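Re: [sim-grippers] Pal vs. Tollia controller, donut task

> Are the drops in the Merside kitchen coming from the gripper model or the controller? We saw 91 good episodes with Pal before changing anything.

Controller, as far as I can tell. I kept the parallel-jaw hand and swapped only Pal for Tollia, seed 974, same start poses.

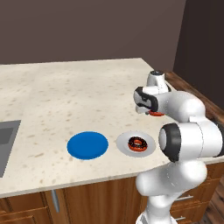
*Merside kitchen render, arm over the counter, blue plate empty, donut on the white one.*

Pal closes two steps early when the wrist is near the back wall. Tollia waits for the pose error to settle. Can someone rerun with the Cludetti fingers? Config is on the branch.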